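The Last Ferry to Tomoana

Missed it by 2 minutes. Rain coming sideways, bag split, the man at the Pruditz kiosk already pulling the shutter.

"Next one?"

"June," he said.

She laughed. He didnt.

So – the bench. Sixty dollars and half a sandwich. Across the water the lights of Tomoana went out one street at a time, her mothers street last.
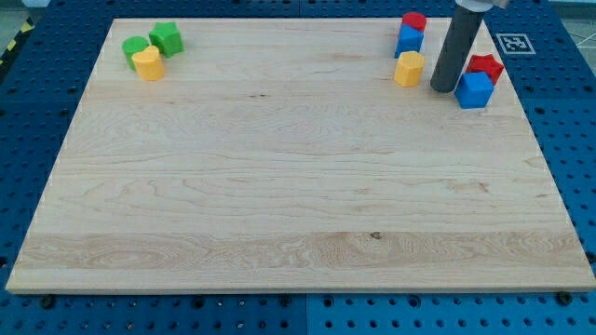 Photo: Watau Picture Desk

Then an engine, low, somewhere past teh breakwater. She stood up.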